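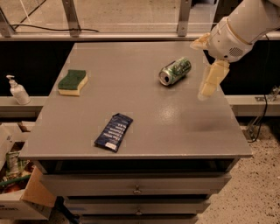
Wanted: someone to own our equipment budget (part-time, fixed term)

By Meenakshi Rathore
29 November 2025

Hi! I run the household manipulation bench at Nivel, and I'm looking for a person who likes spreadsheets, supplier phone calls and small parts in bags. If you've ever gotten a quote with the shipping left off and felt your eye start to twitch, keep reading.

Most of our days go into getting a robot arm to deal with the stuff people leave lying on top of things. A dish sponge, a dented drink can, a flat little packet printed all over with tiny text. Each of them asks something different of a gripper finger, and fingers wear. So do cables. We've been buying those the way I buy milk, meaning whenever we run out, and Pankaj Sachdeva (who signs the orders) has very politely asked me to stop.

We have one arm running now and would like two more going by April. Before we spend that kind of money I want a real plan, and I want it written by somebody who isn't also trying to fix the wrist at the same time.

What you'd be doing

Building a purchase plan for the two new arms and everything that hangs off them – mounts, power, cabling, spare fingers, the cabinets they work over, the computers.

Getting quotes and comparing them properly. We have one from Brisitz and one from Tradolura, and they're laid out so differently that I gave up on page two. One folds the service contract into the price and the other charges for it every year.

Working out what we burn through. We make our own fingers for some jobs and buy them for others, and I'd love to know which is cheaper once you count Gaurav's time. (Gaurav Jaiswal does our hardware. He has opinions on this, ask him early.)

Keeping a parts list that matches what's on the shelf. The current list has 113 lines and I trust maybe half of them.

Planning the floor space with Ngân Đinh, who looks after the room and knows where the outlets are. Please talk to her before you order anything on wheels.

Who I'm hoping to hear from

You've bought equipment for a lab, a workshop, a small factory, a school shop, a restaurant kitchen, anywhere with a budget and things that break. You don't need to have worked with robots! You do need to be okay asking an engineer the same question twice until the answer has a part number in it. Comfort with spreadsheets is a must. Reading a basic mechanical drawing would be nice, and we can teach you that in an afternoon.

The practical stuff

It's 300 hours total, spread between your start date and the end of April. You can do a good chunk from home, but I'd want you at the bench one day a week so you can see what gets used. Pay is hourly and we'll tell you the rate in the first call, before you've spent an evening on anything. You'd report to me.

How to apply

Send a resume and a short note, 200 words or so is plenty, on something you bought for work that turned out to be the wrong thing and what you did next. I really do read these. Email jobs at Nivel with "equipment budget" in the subject line. Hemant Dubey sets up the calls and we try to answer everyone within 7 days – if you haven't heard by then, give us a nudge.

Recent postings
Test technician, evening shift
Summer internship: gripper design
Call for participants: kitchen tidying study
Front desk and shipping, Chauhan building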